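October, bench notes, equipment budget

Started the day intending to collect and ended it in a spreadsheet, as usual. The Flirov money has to be committed before the month is out or it goes back where it came from. What's left in the equipment line is 2000. That has to cover the second hand-held gripper, spares for the first one, whatever we do about power at the bench, and shipping, which I forgot last year and was reminded of for most of the winter.

Current state of the list, in order of how loudly I've complained:

Second gripper (Orimar quote in the shared folder, the one called "final", not the one called "final new")
Spare fingers
Threaded inserts, a bag of them
Power at the bench
A stand, so the gripper stops living on top of the scope

The Orimar quote is higher than the last one. I asked why and was told the new price reflects the new price list. They want 30 percent down, and delivery is 4 weeks from when the deposit lands, not from when purchasing starts thinking about it. So the real lead time is 4 weeks plus purchasing, a quantity not yet known to science. If the order isn't in by the end of this week I would plan the second half of Flirov around one gripper and call anything that arrives early a present.

Binau will do the gripper cheaper, same reach, but their fingers come as a sealed unit. Wear out a tip and you buy the pair plus the carrier. I can see why they like this arrangement. Ours come off with screws and I would like to keep it that way. 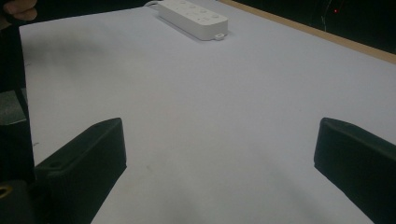
Ferenc Szűcs: Don't buy the second gripper out of this line at all. Buy spares for the one we have and put the second in the spring request, where it will look modest next to everything else. If we order from Orimar now we have nothing left for repairs until the new money comes, and you know what gets dropped the day after the repair budget is gone.

Fair. I do know. I was holding it.

Counterargument, for the record: with a single gripper, any fault stops collection completely. With a second one we'd have something to use while the first is in pieces. But his version leaves money for parts, and mine leaves us with two grippers and a lot of optimism. Going to price both and let the totals argue.

Spares first. Fingers wear at the tips and the mounts get abused every time we swap. I'd want enough on the shelf that a swap doesn't need a meeting. The brass-colored inserts cost next to nothing and are the part we'd be most embarrassed to run out of. Csizmadia stocks them by the bag and will add them to another order without a second shipping charge, provided somebody phones. They don't answer email. They may not have email.

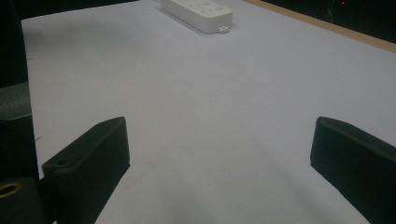 Fingers open above the tabletop, power strip at the far side.

Power. The strip sits on the work surface, well inside the area I'd like to have for objects. Every bench plan I've drawn assumes that corner is free. Choices are to mount one on the underside of the table, mount one on the wall, or keep drawing bench plans. Under-table is the neatest, but I want to be able to reach the switches without kneeling. Wall mounting needs a request to facilities, so I've put down the cost of the hardware and left the time column blank out of respect.

Not buying a fancy one with monitoring. Binau's catalog has a strip that sends you notifications. I don't want to hear from it.

Lighting wasn't on the list and now it is. The surface goes gray under the gripper. One extra lamp at the far side would probably help, but a better test is to borrow the lamp from the soldering bench before spending anything. If it helps, budget for one. If it doesn't, return the lamp before the solderers notice. 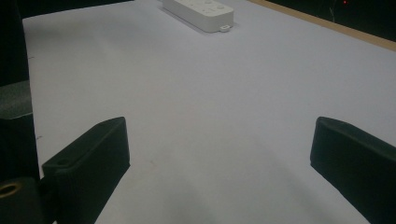

White surface, gripper open, shadow between and below the fingers.

Covering for the table: leave the white. I looked at gray mats and the price per sheet is silly for something we're going to put tape on. Column deleted.

Where this landed at close of play:

Plan A (mine): Orimar gripper, inserts, nothing else. Fits, if shipping is free, and it isn't.
Plan B (Ferenc): spare fingers, inserts, under-table power, lamp if the test works, remainder held for repairs. Fits.

Going with B. I've renamed it Plan A in the spreadsheet.

To do: phone Csizmadia in the morning, before they go to lunch, a long affair there. Ask Orimar how long their quote stands, and whether spring would get the same price. Tell Binau no, politely, they've sent us samples before and may again. Measure the underside of the table for brackets. Rename the quote files.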